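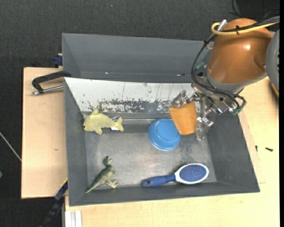 Vol. 31, No. 3

Let the Swap Shelf Be Messy
By Bindu Nadar

The town of Dosidstead wants to close the swap shelf at the transfer station, or at least to put rules on it. Under the draft, every item would be checked in by staff, tagged, and thrown out after 52 hours. I think the draft should be dropped.

I have used the shelf since we moved here. My daughter's bath toys came from it, and so did most of my mixing bowls. When she outgrew the toys I took them back, and they were gone by the next weekend. No form was filled out.

Arben Stoyanova, who wrote the draft, told the board that the shelf looks bad and that people leave junk on it. Both are true. People also leave junk at yard sales, in church basements and at the curb, and we put up with it there. The junk goes in the dumpster, which at the transfer station is a short walk away.

The cost bothers me more. The draft sets aside $4,000 for tags and a software license. That money would pay for a roof over the shelf — something users have asked for every May, when the rain ruins the books.

Other towns have tried check-in. Pradard did, and my friend Siu-ming Yen stopped going because the line was longer than the one for the dump itself. She now throws her old dishes away.

The board votes next month. Written comments can be left at the town clerk's window.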